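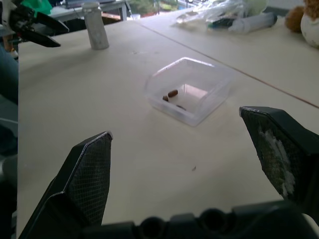 Week 3: Stock Control for Small Kitchens

Print this page | E-mail this page

Shelf life is a promise made by someone who has never seen your fridge. Most of this week concerns what happens to food between the delivery door and the plate, and how little of it gets written down. Take a clear, square plastic container, open at the top. It stacks well and shows its contents, and without a label it will tell you nothing about when they went in. Students who have worked a December in hospitality may skip the next paragraph, though they are usually the ones who need it.

The rule is first in, first out. New stock goes behind old stock. Everyone agrees with this until the delivery driver is double-parked, at which point new stock goes wherever there is a gap. Dinesh Ranasinghe's audit of the Siriwardena canteen (in your reader) found more than 800 grams of coriander in various stages of grief, all of it behind fresher coriander.

Terms you will be asked to use properly:

Par level: the amount you want on hand after a delivery. It is set by sales, whatever the chef's mood.

Lead time: the gap between ordering and receiving. At Jerar it was two days on paper and three in practice, and the par levels were set from the paper.

Shrinkage: stock that has left without being sold. Includes spoilage, breakage, theft and the staff lunch.

A vessel is also a measure, whether or not you meant it to be. If the cook portions with a grey cylindrical cup and the recipe was costed with a ladle, your food cost percentage is a work of fiction. Pick one, write its volume on the recipe card and don't let it wander off to the bar. 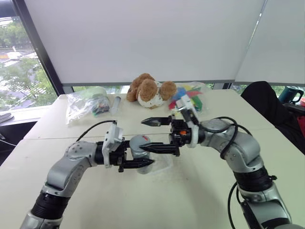 Before the tutorial

Read the Dokach case, both parts. Elie Srour will take the tutorial and will ask who has read the second part.

Bring a completed count sheet for your own pantry, with par levels. "Enough" is not a par level.

The Prollex spreadsheet is optional. Pencil is fine, provided I can read it.

E-mail this page | Print this page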